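Do I need to stop the arms before moving a cable by hand?
Asked by Zuleica Magalhães, Nov 18, 2019

Two-arm setup at a bench, steamer in the middle. Our Flovlow checklist says to keep 15 cm clear of the grippers. Is that enough?

Kelly Portela
No. Hit the stop first, every time. Then clear the loop and restart at low speed.

Parveen Amarasinghe
we just reach in, never had a problem

Elaine Peixoto
Agree with Kelly. Also put the glass lid down flat on the side away from the plate, like ours.
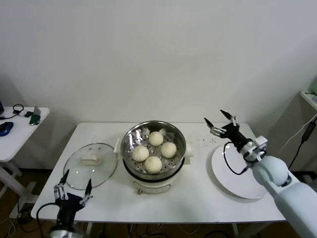
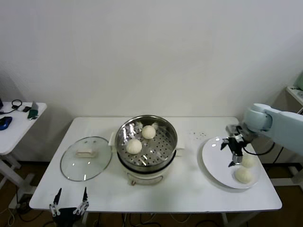

Bun transfer at the steamer, lid at left in both.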